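# Duvet cover keeps twisting and the fitted sheet comes off at night

Posted in Home and Laundry, October 16, 2020

**Fouzia Farooqui**

Good evening to all. I moved to Vastby in the spring and I have a problem with my bedding which I cannot solve, so I ask for your patience.

My mattress is a low one, 160 cm wide, and quite thick. I bought a set of sheets from the Bellamy shop in the town, two fitted and one flat. The fitted ones came off at the corners from the first week. I wash them at 60 degrees because my son has a dust allergy and the nurse told us to wash hot. After some washes they became smaller, or I believe so, and now one corner jumps up every night, always the one near the window.

So I gave up on them and I use only the flat sheet. It looks nice in the morning when I have pulled it straight, but after one hour of sitting or reading it is full of folds again.
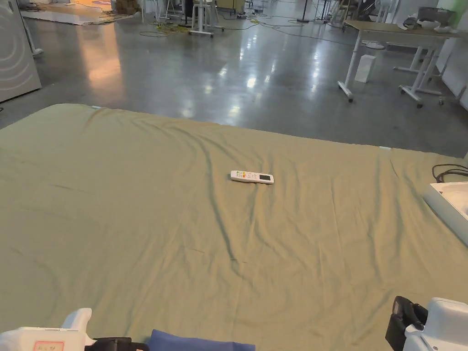

I have tried to put it under the mattress on all sides, but the mattress is heavy and my back is not so good. I have also tried the elastic straps with small metal clips. They held for two nights and then one of them made a hole in the cloth.

My second trouble is the duvet. The cover is 200 x 200 and the duvet itself is, I think, a little smaller. Every morning the whole duvet is in the bottom half like a sausage, and I am sleeping under two layers of empty cotton. Must I buy everything new? I would prefer not to. Thank you in advance, and please excuse my mistakes.

---

**tramier_linens_fan**

Hello Fouzia, your English is fine.

The fitted sheets first. Cotton does shrink at 60, most of it in the first few washes, so you are probably right. Please measure the height of the mattress, with the topper if you have one. Then look at the packet of the sheet, where the depth should be written. Many cheap ones are made for 25 cm and a thick mattress needs 30 or 35. If the depth is too small, no strap will help you for long.

For the flat sheet you do not need to lift the mattress high. Do the foot end first, then make the hospital corner:

1. Tuck in the bottom edge.
2. Take the side edge, a forearm's length from the corner, and lay it up on top of the bed so that it makes a triangle.
3. Tuck in the part that hangs down.
4. Let the triangle fall and tuck that in too.

Push with a flat hand, palm down. I use a wooden spatula from the kitchen (a clean one!) and it saves my knuckles. Kneel on a cushion if the bed is low. My mother did it this way after her back operation.

For the duvet, sew a short piece of cotton tape inside each corner of the cover and a small loop on each corner of the duvet. Tie them with a bow, so you can open it again on washing day. I did 11 covers like this when my sister had her guest rooms, and the tapes have lived longer than some of the covers. If the duvet is much smaller than the cover, the ties will hold the corners but it will still feel loose in the middle.

---

**Wandier2964**

just buy jersey sheets. they stretch. problem finished

---

**okra_and_onion**

I agree with the tapes, but I do not agree with jersey for everybody. Mine became thin in the middle after one winter and it was too warm in summer.

One more thing which was not mentioned. Fouzia, do you use the dryer? If yes, take the sheets out while they are still a little damp, pull them by the corners with a second person, and hang them over a door. They come out longer, and flatter also. With the fitted ones it may give you back a centimetre or two, so I would try this before you spend money.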